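Nollik 4 – Roboterarm für Küchen- und Haushaltsaufgaben

Produktübersicht | Technische Daten | Vorführtermine | Kontakt

Der Nollik 4 ist ein stationärer Roboterarm für Forschungseinrichtungen und Entwicklungsabteilungen, die das Greifen und Umsetzen von Gegenständen im Haushalt untersuchen. Er wird mit Greifer, Steuergerät und der Simulationsumgebung Bukhari ausgeliefert.

Technische Daten
Reichweite: 900 mm
Traglast: 4 kg
Regelfrequenz: 1000 Hz
Lieferumfang: Arm, Greifer, Steuergerät, Lizenz für Bukhari

Vorführung am 23.03.2024
Die Trorkholm GmbH lädt Fachbesucher zum Tag der offenen Tür an den Standort Jendumstead ein. Dörte Pfeiffer, Leiterin der Anwendungstechnik, führt in die Gerätereihe ein. Im Anschluss stellt Yaroslav Demchenko die Simulationsumgebung vor. Die Vorführung dauert etwa 40 Minuten und wird am Nachmittag wiederholt. Fragen zur Integration in bestehende Laborsteuerungen beantwortet Eilif Sandberg.

Gezeigt werden Aufgaben an Küchengeräten, zunächst in der Simulation und danach am Gerät. Besucher können die Startposition des Arms in Bukhari selbst verändern und den Ablauf erneut starten. Zum Programm gehört auch das Arbeiten mit Geschirr in einer geöffneten Mikrowelle.
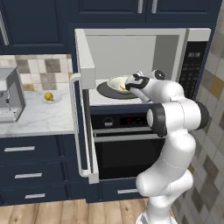
Die Küchenumgebung ist seit Januar Bestandteil der Lizenz. Bestandskunden erhalten sie mit der regulären Aktualisierung. Eigene Möbel- und Gerätemodelle lassen sich über die mitgelieferte Schnittstelle einbinden; die Dokumentation liegt in deutscher und englischer Sprache vor.

Anmeldungen zur Vorführung und Angebotsanfragen richten Sie bitte über das Kontaktformular an Ihor Symonenko, Vertrieb.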